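Floor Talk > Packing, Despatch & Kitting > two arms on the gift box bench, what happens to us

kitlinejo
Posted July 2, 2019, 6:52 am

Quick one before shift. We do gift boxes and sample kits, short runs, lots of odd shapes. Mgmt at Nerville (our site, not the main one) is putting two arms on the bench where four of us pack now. Brorno are doing the fit-out. Been told "no job losses" and "roles will evolve". Anyone been thru this? What did your day look like after. Not after a robots are evil rant, got one of those at home.

deano_nights
Yep. Been through it at a cosmetics packer. First three months you work harder than before, cos you do your own job plus babysit. Get it in writing who clears faults and what grade that is. We didn't and it ended up being "everyone", on packer rate.

Lahlou
Depends what they take off you. If it's the boring end of it, good. My wrists were stuffed after six years of folding inserts and I haven't missed it for one minute.

kitlinejo
They havent said what they take off us, thats the thing. We got a 13 page slide deck with a tick on every page. Rate now is 300 boxes a shift on a good day across the four of us. Deck says the bench will "match current output" but doesnt say with how many people standing at it.

palletmoth
Match output with two people. Come on. It's always two people.

deano_nights
^ not always. Ours went from five to four and the fourth went to returns. Hours were the real hit. They moved us to staggered starts so the cell never sat idle, 5.30 one week, 11 the next. Stuffed everyone's school pick up.

Iñaki Valcárcel
I do cell setup on this sort of work (not for Brorno, different mob) so take it as you like. Short runs with mixed shapes are where you still need the packers most. A cup is one grip, a tray is another, something small and lumpy sitting flat on the bench is another again, and each time marketing changes the box somebody has to go back and sort out how it gets picked up. The ones who are good at that are nearly always the ones who packed it by hand. Problem is they get asked for it as a favour. Should be a paid role from day one, ask for it now while they still want your goodwill.

Cup work on a bench like that:

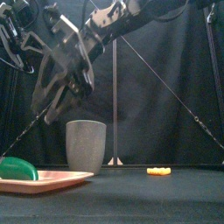 palletmoth reckons the favour bit is the whole con. You teach the thing for free, then it's "thanks, we've got a spot for you on pallets". Seen it at two places. So no, I wouldn't be showing anyone anything till the new grade is signed, and I'd tell the other three the same.

Iñaki Valcárcel
Don't disagree on getting it signed. Disagree on shutting up shop. If the packers won't talk to the integrator then the integrator guesses, and you lot wear the guesses for years. Bench at the wrong height, stock coming in from the wrong side, reset button where only a tall bloke can reach it. Go to the layout meeting and bring a list.

Lahlou
Agree with Iñaki. We didn't go to ours and the bin feed was on the wrong side til November.

kitlinejo
OK what would be on the list??

deano_nights
Off the top of my head
- who clears faults, what grade
- start times, in writing, for 12 months
- who does the re-teach when the box changes and is it paid training
- what happens to the pick rate board (ours stayed up with OUR names on it while the arms set the pace, absolute joke)
- where you stand when it's running

palletmoth
Add redundancy terms. Ask even if they look hurt about it.

moveo_fan
We had a Moveo trolley system put in before any arms and that changed more for us than the arms did tbh. No more walking. Also no more chatting, since the walk was where you talked to people. Lunch is the only time I see the labels crew now.

kitlinejo
Hadn't thought of that one. We talk all day at the bench, it's pretty much why I stay. 28 minute break and thats it otherwise. Bell's going, will put up what they say after the meeting. ta all

palletmoth
Take notes. And dont go in alone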